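Milagros Dalisay cut 496 pages of her second novel in April and says she misses only the dog. Her editor, Chenxi Wan, had asked for 16.

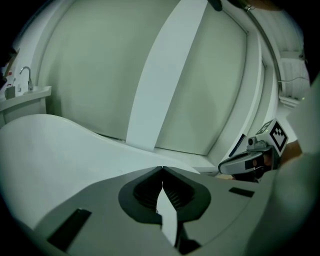

A white tub-like basin, behind a gripper.

Dalisay now drafts longhand and types up the day's work at night, which kills most adjectives. Dialogue gets read aloud, with voices. The neighbors have been gracious.
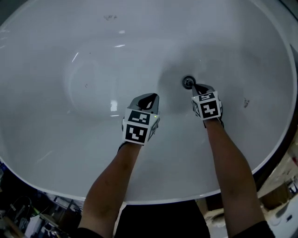
Killing the Prologue

Hers ran 2,000 words and was mostly weather. Wan returned it with one comment: "Does it ever stop raining?"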